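Sim Manipulation board > Grippers and end effectors
Thread: Osura vs Altusano fingers on the backpack pickup

zelenak_s
I have spent most of August trying to get a simulated robot to pick up a backpack, so you can imagine how the tan is coming along. Same arms, same living room, 25 tries with the Osura fingers and 25 with the Altusano ones. Osura wins on grasps, Altusano wins on not launching things into the fireplace.

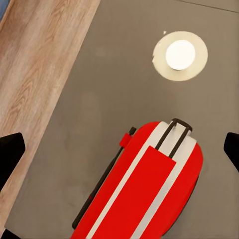

Fingers open, red backpack between them, before the close command.

My complaint is the approach. Both sets want to come in square, and the bag never lies square to anything.

gravel_pit
Which controller? If it's the stock Krajčí one at default gains you're comparing two hats on the same drunk.

zelenak_s
Stock Krajčí, damping at 30. The drunk has been sobered up a little. Head view for scale:

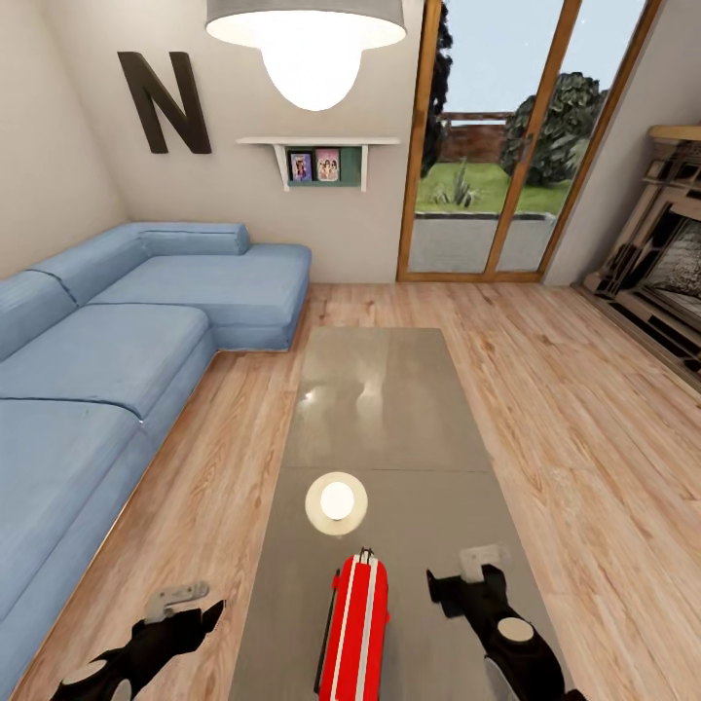 Photo: sim render, Š. Zelenák

Table is the long one by the sofa. Arms come in from either side.

mothballed
Disagree with gravel_pit. I swapped controllers twice and the fingers still mattered more. What I'd question is the cameras. You're judging grasps from the head view, and the bag hides its own straps from there. 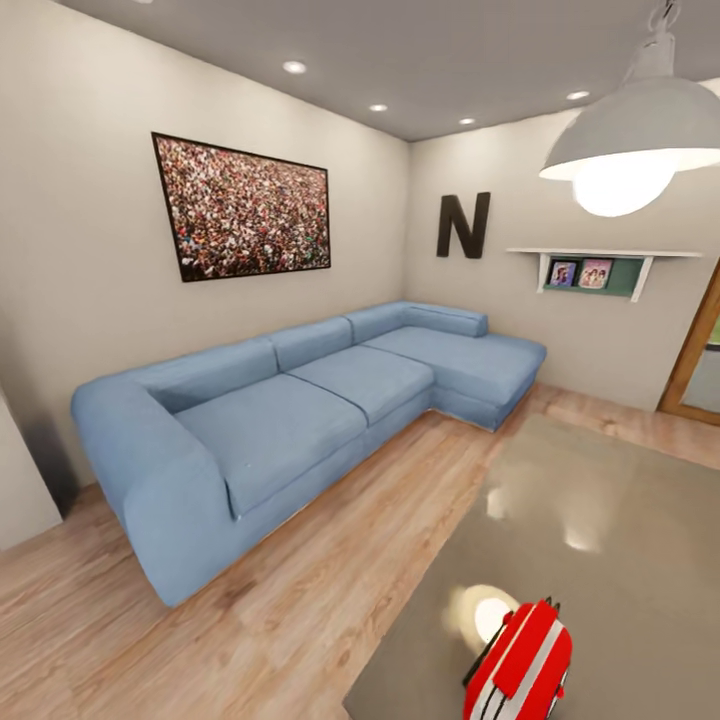 Camera placement is the one thing I did change between batches, yes, and I know how that sounds. The high room camera was meant to settle arguments. It does get the whole sofa in, plus the lamp, very handy if I ever need to grasp a lamp. But the backpack ends up at the very bottom with its lower end out of view, right on top of the brightest reflection on the table, and my segmentation loves a reflection.
(zelenak_s, replying to mothballed)

gravel_pit
So you changed the camera AND the fingers. Great. Science.

drahomira_z
She did, I watched. For what it's worth I ran the wrist camera alone on the Staronach build, 328 frames, and it beat both of the others until the last few centimeters. Then you get this:
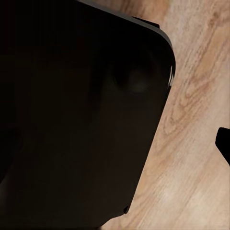 Wrist view, mostly finger.

mothballed
That's a mounting angle problem. Tilt it.

drahomira_z
Tilted it. Now I get the other finger.

zelenak_s
Rerunning both sets with one camera, fixed. Gravel_pit may pick which, and may then live with it.

gravel_pit
Wrist. And turn the damping down, 30 is cowardice.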